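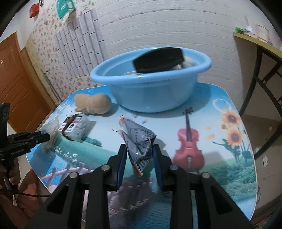 Skismont 2 co-op: is the Bellolon map worth it?

pinerat_3511
Posted 5/20/19
Picked up the Bellolon map pack and played 3 nights of it with my brother. The harbor part is good. After that it's the same warehouse over and over with more enemies in it. Does it get better past the radio tower?

mudlark
It does. The tower is the low point. Once you reach the Berrada tunnels the enemies stop coming in waves and you can sneak past most of them. Bring the crossbow.

kettlebit
Disagree. The tunnels are too dark and the crossbow got weaker in the December patch. I quit there and went back to the base game.

mudlark
Only the reload got slower. Damage is the same, I checked the patch notes.

kettlebit
A slower reload is weaker when two of them rush you.

oso645
Nirent already said on their page that they're looking at the tunnel lighting. No date given. Until then turn gamma up and play the tunnels with a full group if you can. With two people it's rough.

pinerat_3511
OK, we'll try the tunnels this week. Does the save carry over if my brother hosts?

oso645
Gear yes, map progress no. Keep hosting from your side.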